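Forum > Handheld grippers and demonstration capture > Rules and good practice

Written procedure for handheld gripper sessions: what do you actually enforce?

Share (2) | Print this thread | E-mail this thread

ksundries
Posted 4 Jul 2020

We are rewriting the site procedure for paired handheld grippers with marker cubes. The old one was copied from our fixed-arm cell and most of it makes no sense for a person walking about a room. Draft so far:

1. Floor within reach of the operator clear of cables before the first take.
2. Marker cubes inspected at the start of each session. Any lifted or creased face means the cube is replaced.
3. Finger tape checked at the same time.
4. Bystanders stay outside a marked line.
5. Operator's own phone switched off and out of the work area.

Item 4 is causing arguments. Sivaprasad Sundaram wants a fixed distance. I would like to know what others have written down and whether anyone follows it.

tradier_bench
Reply 1

We had a fixed distance at Tradier and dropped it in January. The grippers are hand-powered and stop when the operator stops. A distance rule taken from powered arms protects people from a hazard that isn't there. The hazards that are there are trips and knocks, and both are handled by item 1.

Item 2 is fine but says nothing about who signs. Put a name against it.

Kam-wah Lai
Reply 2

I disagree with the reply above. The operator is looking at the fingertips and has both hands full. If he steps back on to someone's foot he has nothing to save himself with. The line is there for the operator's sake as much as the visitor's.

I would also split item 1. "Clear" is too vague to audit. Ours at Clanmont reads:

1a. No loose cable crosses the operator's route between the start position and any object in the task.
1b. Power strips are placed against a wall or under fixed furniture, with the slack coiled.
1c. Adapters not in use are unplugged and put away.

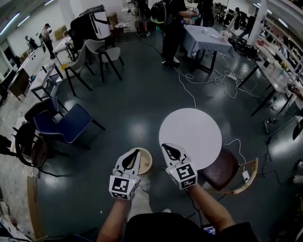 1d. Seating that is not part of the task is moved back before calibration, and stays where it is until the session is closed. Moving a chair halfway through changes the background the tracking relies on, and the takes before and after no longer match.

We reviewed 363 takes against these four lines. 354 passed. All the failures were under 1a.

ksundries
Reply 3

1d is useful and I will take it. Does it apply to objects on the floor as well? Some of our tasks start there.

Kam-wah Lai
Reply 4

Yes, if they are not in the task list. A bowl that is part of the task stays. It goes on the list by name and the operator is told where it is.

herar_m
Reply 5

A point on shiny floors. Reflections of strip lights gave us false corners on the cubes at Herar. We added "overhead lighting recorded on the session sheet" and left it at that. Matting was tried and rejected as a trip hazard in its own right.

tradier_bench
Reply 6

Still not convinced by the line. Tape on a floor gets ignored after the first hour. I would accept "no person passes behind the operator during a take", which can be checked on the recording.

Kam-wah Lai
Reply 7

It can be checked on a recording only if something is recording what is behind him. A camera at head height facing forwards will not show it. Keep the line and renew the tape.

ksundries
Reply 8

Both wordings are going into the next draft, the line for set-up and the "no person passes" rule for takes. Sundaram will sign for cubes and tape. Item 5 stays as written unless there is an objection.

amissah_qa
Reply 9

Objection to item 5. Amissah operators use the phone as the take timer. Suggest "phone silenced, position noted on the session sheet".

ksundries
Reply 10

Accepted, for timers only.

Comments (10) | Shares (2) | Views (76) | Print | E-mail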